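Keeping oranges in a tin: yes or no?
Household Tips > Kitchen and Storage
1,951 views

plonen_road
Flatmate has moved all our fruit out of the bowl and into an old tin lined with newspaper. He says it's how his gran did it. I say his gran had a larder and we have a table with a blue checked cloth on it. Thoughts please, preferably on my side. 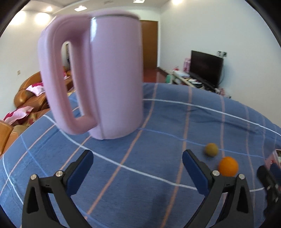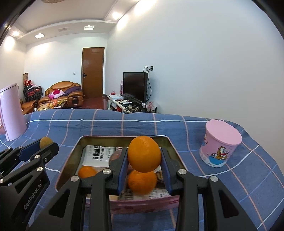
The tin lives next to the radiator, which he regards as a detail. I'm giving it until the end of September.

Hallent8
Newspaper's fine. My dad wrapped 50 apples a year in it and we were still eating them at Easter, whether we wanted to or not.

pavithra_alva
Apples, yes. Oranges want air. Stack them in a tin and the bottom one goes furry where you can't see it. Mine went in a bowl in the fridge door years ago and I've had no complaints, least of all from the oranges.

Hallent8
A bowl in the fridge door? How big is your fridge door?

pavithra_alva
Shelf, then. You knew what I meant.

siddiqui_t
Leave the lid off and turn them every few days. I've done it for 15 years and lost one satsuma.

plonen_road
He's read this and is now calling siddiqui_t "the expert". Thanks for that.

Hallent8
Move it away from the radiator, though. Even my dad would have drawn the line there.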